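Robot rules should cover the boring parts

Most of the arguments I hear about rules for robot arms are about speed and force. How fast may the arm move with a person nearby, how hard may it push, how far back should the operator stand. Those are fair questions and they have decent answers. I would like to see the same care given to the dull parts of the job: where the cable goes, what goes in the log, and who decides that a trial counts.

At Prurnen we worked for a long time with a house rulebook that ran to 90 pages. Three of them dealt with cables and objects. The rest was mostly copied from the rules for the welding cell down the hall, and it read that way. People signed it and put it back in the drawer.

When we started the tabletop work under the Wondel project, we threw out most of it and wrote four rules on a single sheet. Check the cable slack through the full reach of the arm before the first run. Write down every object on the table and its starting place. Log a failed grasp the same way you log a good one. Stop if anything moves that the arm did not move.

The third rule caused the most trouble. Operators don't like logging failures, and I understand why. But when Jansen, the company that does our outside review, went through 911 of our older trials, it could not tell from the notes which runs had been dropped and which had never happened. A success rate built on that is worth very little – and we had been quoting one for months.

I also think a rule should name the thing it is about. "Soft items" is too loose. A felt bottle and a hard plastic one don't behave alike in a gripper, and a log that calls both of them "ketchup" will mislead whoever reads it next year. Suvus, our log template, now has a field for what the object is made of. It takes a few seconds to fill in.

The arm and the kitchen set, from three views:
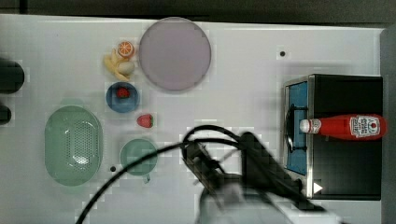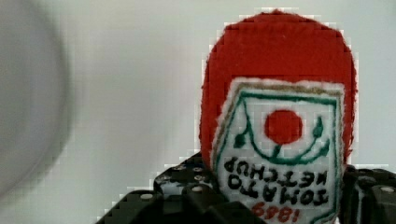
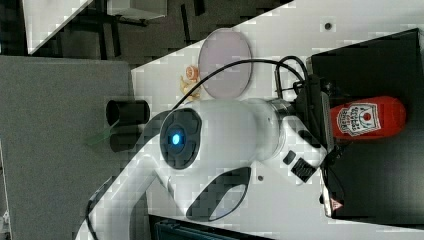

Prurnen, March

A reader of an earlier draft asked if one sheet is enough for a bigger shop. Probably not. I would still start with one sheet and make each new line earn its place.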